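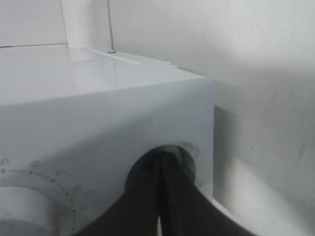
2 min read

Katona countertop appliances: your questions

How do I clean the white casing?
Use a damp cloth and a drop of washing-up liquid. The top is glossy and shows smears, so dry it afterwards. The front panel is matt and only needs a wipe.

Can I store things on top?
No. Keep the top clear, including the small metal fixing towards the back.

How do I clean the knob?
Unplug first, then wipe round it with a cotton bud. Don't spray it.

What does delivery cost?
It's free within Patholm on orders over £200. Otherwise we charge £7.

Who do I ask about spare parts?
Mairéad Ó Briain, Monday mornings.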